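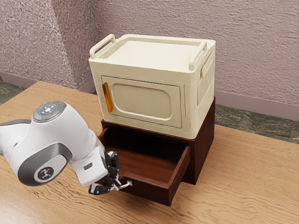 Figure 4. Cream box with two carrying handles, on a dark wooden cabinet.

4.2 Sorting the Araújo prints

I came to the Araújo prints expecting a tidy job and got a messy one, so let me start with the mess. There are 93 mounted views of the Grevosthorpe cottage hospital, and 79 of them have something written on the back (usually in pencil, sometimes in a purple ink that has bled right through to the sitters' collars). The earlier hand list, drawn up by Glenys Entwistle, treats every one of those notes as the photographer's own. I did too, for most of a winter!

What changed my mind was the spelling. The photographer, who signed his mounts simply Edo, wrote "ward" with a long looping d wherever he put it on the front. On the backs there are at least two other writers, and one of them spells the name of the hospital three different ways. Janaína Nogueira and I sat down one April afternoon with the whole run spread out in order of mount size, and by teatime we were both sure that the purple ink belonged to somebody who had never met the man. It may have been a later owner with an album to fill — I'd love to know who. 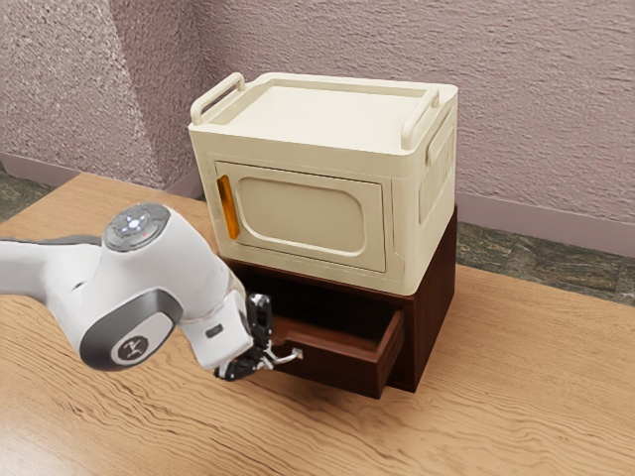
4.3 What the mounts can and can't tell us

Card stock is a better witness than handwriting, though I wouldn't lean on it too hard. Five of the mounts have the Tumwood stationer's blind stamp in the lower corner, and all five have square corners and a thin gold rule. The rest have rounded corners and no stamp. My guess is that Edo ran out of the good card and bought whatever was going, which would put the stamped group first.

Trimming makes this harder. Of the rounded mounts, 34 have been cut down along at least one side, and I can't rule out that a stamp went into the wastebasket with the offcuts.
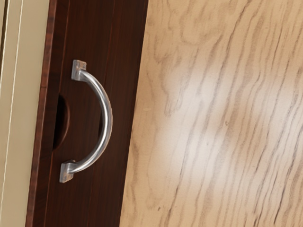 Figure 5. D-shaped metal pull on a dark wood panel.

I also tried matching the mounts by the dirt on them, and I'm a little embarrassed to report that it sort of worked. Prints that had been stacked together share the same pale rectangle where the one on top kept the dust off.

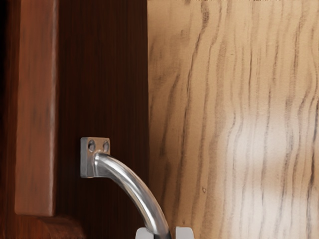
The ward interiors gave me the most trouble, as hardly any of them show a face I can name. So I went after the furniture instead. The medicine cupboard turns up again and again, and its door fittings were changed at some point between sittings. I logged each one by the way it was fixed, down to the screws: a mounting plate with two round holes side by side, like the one on the curved silver handle here, gets its own code in my table, and a knob gets another. Sorted that way, the cupboard views fall into an early batch and a late one, and the square-cornered mounts all land in the early batch. I was so pleased I phoned Janaína on the spot. She pointed out that there could have been two cupboards, and I haven't found a view that settles it.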